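Cestano Handgreifer, Paar (links/rechts)

Lesezeit: 2 Minuten

Seite drucken | Per E-Mail senden

Den Cestano führen wir seit September im Programm, und weil ständig jemand anruft und fragt, wie sich das Ding denn so anfühlt, schreibe ich es jetzt einfach mal auf. Ich war nämlich selbst bei der Vorführung bei Falside in Grube und durfte ran!

Kurz das Wichtigste: Man bekommt zwei Greifer, für jede Hand einen. Finger auf, Finger zu, alles über den Griff. Die Bewegung wird aufgezeichnet und später auf den Roboterarm übertragen (den verkaufen wir nicht, da bitte direkt bei Falside fragen). Das Paar kostet 1.939 Euro, mit der Software Clorine zusammen 2.000 Euro. Ja, der Aufpreis ist wirklich so klein, ich habe zweimal nachgefragt.

Ottmar Rieger hat uns durch den Nachmittag geführt. Erst ein bisschen Theorie, dann Kaffee, dann ging es an die Wäsche. Stoff ist ja das Gemeinste, was man einem Greifer vorsetzen kann: Er rutscht, knautscht und liegt nie zweimal gleich. Ich hatte mir das leichter vorgestellt. Mein erster Versuch mit einem Geschirrtuch sah aus wie ein zerknülltes Taschentuch, beim dritten lag dann immerhin Kante auf Kante. Herr Rieger meinte nur trocken, er selbst habe dafür eine Woche gebraucht :-)

Was mir gefallen hat: Der Griff liegt auch bei kleinen Händen gut, und man merkt schnell, wie weit man zudrücken muss. Was mich gestört hat: das Kabel. Wer viel über Kreuz arbeitet, sollte es vorher ordentlich nach hinten legen, sonst hat man es dauernd im Stoff. Nach einer halben Stunde werden außerdem die Unterarme müde, also lieber Pausen einplanen.

Ein Paar wiegt mit Kabeln 1.031 Gramm, nachgewogen auf unserer Paketwaage. Lieferzeit derzeit 7 Werktage. Fingerspitzen gibt es einzeln nachzubestellen, bitte links und rechts dazuschreiben, sonst muss ich wieder anrufen.

Wer vor dem Kauf probieren möchte, meldet sich bei mir, ich gebe die nächsten Vorführtermine gern weiter.

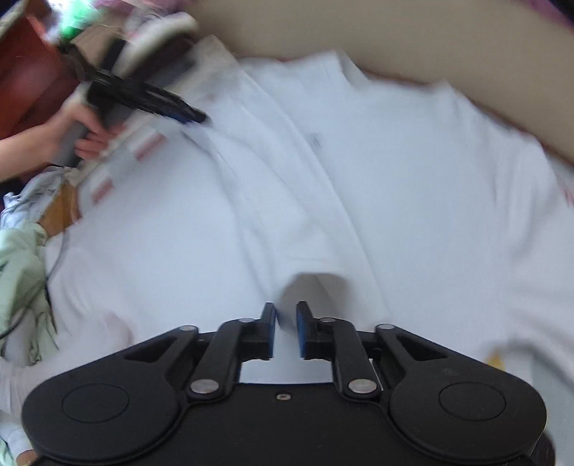
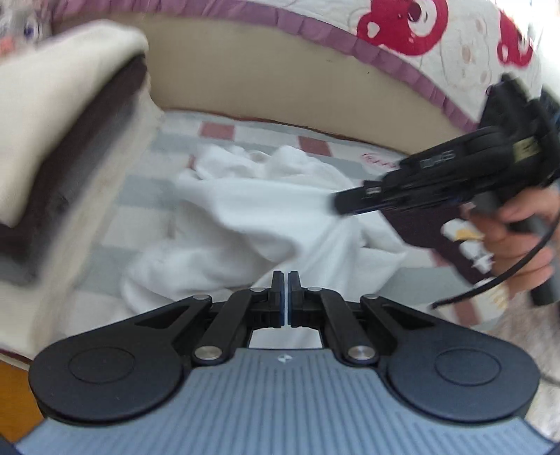 Cestano bei der Vorführung in Grube: auf beiden Fotos zwei Greifer über weißem Stoff.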